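Saturday, August 2, 2025

Slept badly and was up before the alarm. The budget is due to Beverley on Monday and I had left the equipment page for last, as usual. I went in to the shop after breakfast with the folder and a thermos and sat at the long bench where I can see the table and the clock.

Where things stand. Plotero gave us the first table on a lease that runs out in March. We can keep it and pay the balance, send it back, or trade up to the Gekora table, which is bigger and has a longer rail and costs a good deal more. On top of that Tamsin wants a second table of any kind so that we aren't all waiting on one another. I have put off deciding because each option looks fine until I read the quote for the next one.

I started with what the thing costs us now, which I should have done in spring. The lease is the smallest part. Then there is the set of spare servos we went through between winter and June, the cables, the gripper fingers, the power supply that quit, and the hours. I had never written the hours down in one place. Coralie keeps them on the back of the job sheets, so I spent most of the morning flipping job sheets over. Her handwriting gets smaller toward the end of the week.

The servos were worse than I thought. We have been buying them one at a time, paying shipping each time, and twice paying for overnight. Plelirine sells them in boxes of 30 and will hold the price if we order before fall. I don't think we would use 30 in a year. Paloma thinks we would if we had two tables. I wrote it down as a box of 30 split across two budget years and put a question mark beside it.

Gripper fingers are cheap. I had them down as a large item and they aren't one. I crossed that out and felt better for a few minutes.

Called Lorraine Halliday at home, which I don't like doing on a weekend, but she had said to call. She went through the Gekora quote with me line by line. The delivery charge is per crate and there are three crates. The installation day is extra. The training day is also extra, and we can turn that down because Tamsin already knows the software. There is a service plan at three levels and the middle one is the one the salesman kept steering me to. Lorraine said to price the lowest level and put the difference aside in our own repair line, where we can spend it on whatever breaks. I like that. It also makes the page look more honest, with repairs showing as repairs.

She asked what the floor was rated for and I had to say I didn't know. The floor is concrete and I have never worried about it, but the bigger table comes with a steel base. Wrote myself a note to ask the landlord.

Also asked her about insurance. She said to call the agent and not guess. Wrote that down too.

Lunch at the bench. Egg sandwich. It was already warm by then and I propped the side door open with the paint can.

After lunch I tried to do the part of the page Beverley always asks about, what we get for the money. The contract with Tamihana is the main thing. They want stems handled and placed in vases by machine, to a standard they can show their own customers, and they pay us by the month to work out how. They don't care which table we use. They care whether we get through the list of flower types they sent, and we are behind on that list. Part of the reason is the one table. Part of it is that every time we change a setup from one flower type to another we lose most of an hour, and a bigger table wouldn't fix that. A second small one would, because one could be set up while the other is running.

That was the first time today I leaned one way.

So I worked out the second small table properly. Keep the Plotero one and pay the balance. Buy one more of the same, used if we can find it, new if we can't. Same arms, same spares, same cables, so the box of servos from Plelirine makes sense after all. No steel base and no floor question. The wood platform we can build ourselves, we did the first one in two days. The framing we order cut to length and the brackets come in a bag.

What it doesn't give us is reach. The Gekora arms can get all the way across their table and ours can't without leaning on each other. Tamihana has talked about taller arrangements for next year, nothing signed. If that comes in we would want the reach. I put it in as a note under the table and not as a cost. I can't budget for something they mentioned once in a parking lot.

Other lines I filled in this afternoon, so I don't have to think about them again:

Artificial flowers, $300. We go through them faster than anyone expects. The stems bend and then they don't sit right in the vase and the results are no use to Tamihana.

Vases, small, glass. Left last year's number.

Cable management. I have wanted this for a long time. Trays, ties, labels, a proper reel for the long ones. I put in a real number and I will defend it. If we do get a second table, the cables on the floor will be the first thing a visitor notices and the first thing I trip on.

Floor striping tape, both widths.

Casters. One set for the second cart.

A keyboard. The space bar on the cart one sticks.

Training, zero. Travel, one trip, to see the used table before we pay for it.

Tamsin Ruawai came by in the middle of the afternoon to get her jacket and stayed two hours. She ran the magenta bunch with the turquoise vase, the one she has been on all week, and I went back and forth between that and the spreadsheet. 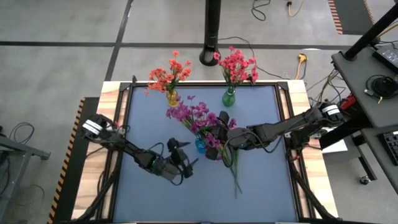
Tamsin said two of these would do more for us than one big one, and that if I bought the big one she'd be stuck in the same line for it that she's stuck in now. She also said I should not buy used without someone running both arms through their full travel for an afternoon, with the seller standing there, and that she would go on the trip if I paid for lunch. Then she said the spare arm should be a line of its own. When an arm is down for a servo the whole table is down, and she would sooner swap the arm and fix the servo later.

I hadn't thought of a spare arm. I priced it. One spare arm, fitted and ready to go, costs less than I paid in overnight shipping and lost hours between winter and June. I checked that sum again because I didn't believe it, and it came out the same. So the spare arm is in and the question mark beside the servos is gone.

She wanted a better desk for the network box and the controller as well. I said next year.

After she left I typed the whole page over from the top, clean. Option one, pay the balance, second small table, spare arm, box of servos, low repair line. Option two, the Gekora table, with the crates and the installation day and the lowest service plan. Option three, do nothing and renew the lease, which I included because Beverley will ask for it. I put our recommendation on the first and gave five reasons, then took one out because it was the same as another one.

The total for option one is higher than what I told Beverley in the spring. It is under option two by a comfortable amount. I wrote a short paragraph on why the spring number was low. I left out the hours and I bought parts one at a time. It's better she hears that from me than finds it.

Still to do tomorrow or Monday early:

Landlord, floor rating, in case they pick option two anyway.
Insurance agent.
Ask Plelirine how long they hold the price, in writing.
Ask Plotero for the exact balance as of March and whether there is a fee for paying it off. The lease says one thing on the front and something a little different on page 5.
Get Coralie to check my hours against hers.
Find out if the used table comes with its own power supply – the listing doesn't say.

Turned everything off, checked the side door, moved the paint can back. Home by seven. There was a message from Paloma Calloway asking if the budget had room for a second monitor. I haven't answered it.

Leftover rice and the last of the beans for supper. Watered the tomatoes after it cooled down. Two are nearly ready.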